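Airing and Folding: Notes on the Bedding Cupboard

When we moved to the house in Cullville, we brought with us much more bedding than we had beds for. The cupboard on the upper landing was full before the second box was open. I promised in the February newsletter to write how we put it in order, and several readers have asked for it since then, so I will try to describe it as it was.

The first thing I learned is that a duvet does not like to be stored in a hurry. For years I pushed ours into a bag in spring and pulled it out in autumn, and each time it had a smell of closed rooms. Now I open it fully on the bed in the late afternoon and leave it there until the evening. I shake it from the short side, then from the long side, and I let the air go out by itself. If you press the air out with your arms, the filling moves into the corners and you will have to work it back again with your fingers.

The second thing is the cloths. We keep a number of plain cloths which have no fixed duty. They go over a chair, under a suitcase, on the grass in summer. I used to fold them together with the sheets, and then every search for a sheet became a search through everything. Now I spread each one on the bed before folding, so I can see where the creases are and smooth them with the flat hand.

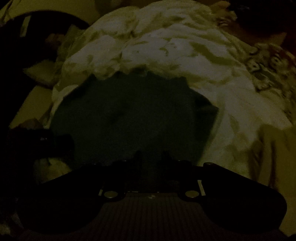
Cotard

The green cloth lies on the white duvet, and the light is quite dim, as it is in our bedroom when only the small lamp is on. I should say that I do not recommend folding dark fabric in such light. Small bits of fluff from the bedding are difficult to notice on it, and you find them the next morning by the window. For white things the evening is good enough.

For the folding itself I use a simple method. Fold the cloth in half, and in half again, and then into 3 parts from the narrow side. The packet stands on its edge in the drawer and you can take out one without disturbing its neighbours. With a duvet I do it differently: lengthwise into three, then a loose roll, with the open end of the cover inside. I do not tie it. A cotton bag that is a little too large is enough to keep it in shape.

Two shelves in the cupboard are now for duvets only, and the drawer below them is for cloths. On the bottom there is one box for things which wait for mending, and I must admit that this box is nearly full already.

A reader in Lellov wrote to ask if lavender bags are useful. I put one on each shelf, mostly for the pleasure of opening the door. Please keep them away from white covers, as an old bag can leave a yellow mark.

Next month: pillows, and when to stop washing them and buy new ones.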